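Rondmont Deep Mixing Bowl, White

Item no. RM-957
Sold singly or in a set of 3
Brand: Rondmont
Sold by Hegarty Kitchen Supply

Overview

The Rondmont deep bowl is made for mixing, proofing and serving. It is a one-piece melamine bowl with a plain white body and a shallow foot. We have carried the Rondmont line since the old catalog, and the deep bowl is the one that bakeries and school kitchens reorder most.

The deep bowl holds 9 quarts to the brim. For dough, plan on filling it to a little under half so there is room for the rise. For salads and cold sides it can be filled higher. If you need something smaller for prep work, look at the Rondmont shallow bowl, which is listed on its own page.

Specifications

Capacity: 9 quarts
Material: melamine
Body color: white
Base: shallow foot, molded in one piece with the body
Stackable: yes
Dishwasher safe: yes, commercial and home machines
Microwave safe: no
Oven safe: no
Case pack: 3

Use

The bowl is for cold, room-temperature and warm food. Do not put it in a microwave or an oven, and do not set it on a burner or over a pan of boiling water. To melt chocolate or make a custard, use a metal bowl. Hot soup can be served from it but should not be held in it for a whole service.

Hand whisks and silicone spatulas are fine. Stick blenders and electric beaters will scratch the inside if the blades or beaters touch the wall. Scratches don't make the bowl unusable at first, but they hold stains, and a bowl with deep scratches should be replaced.

For proofing, oil the inside lightly and cover with a damp towel or a Bustel stretch cover. The large Bustel cover fits this bowl. The medium does not.

Cleaning

Wash before first use. Any regular dish soap will do. In a dishwasher, place the bowl upside down on the lower rack, where it won't lean on the plates. Do not use steel wool or scouring powder.

Tomato, turmeric and beet will leave a tint if they sit overnight. A paste of baking soda and water, left on for an hour and wiped off with a soft cloth, takes out most of it. Do not use chlorine bleach, which dulls the finish.

Let the bowls dry fully before stacking them. Wet bowls stick together. If two are stuck, run warm water over the outer one and twist gently. Please don't pry them apart with a knife. We get bowls sent back with chipped edges every year and that damage is not covered.
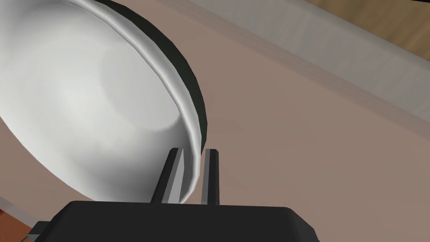
Deep bowl, white, with dark rim band. Underside view.

Ordering and shipping

Single bowls ship in a padded carton. Sets of 3 ship nested with paper between them. Orders placed before noon leave our warehouse the same working day. Orders of over 100 bowls go by freight and need a delivery address with someone there to sign.

The current price holds through 31st August. Restaurant and school accounts get their usual discount at checkout once they are logged in. The next full shipment from Rondmont is due in November, so if you need a large quantity before then, call first and we will tell you what is on the shelf.

Returns and warranty

Unused bowls can be returned within 30 days in the original packing. The buyer pays return postage unless we sent the wrong item. Rondmont covers cracks and warping in normal use for one year. Scratches, stains and heat damage are not covered.

Customer comments

"Bought a set for the bread classes. Good depth, and a full batch of dough doesn't climb out. I would like a lid made for it."
Bakari Biwott

"Fine bowl. Took longer to arrive than the one I ordered last year. Beet stain came out with baking soda as the page says."
Vignesh Chacko

Related items

Rondmont Shallow Mixing Bowl, White
Bustel Stretch Cover, Large
Clerar Bowl Scraper
Clerar Non-Slip Counter Mat

Questions about this item can be sent through the contact form. Include the item number.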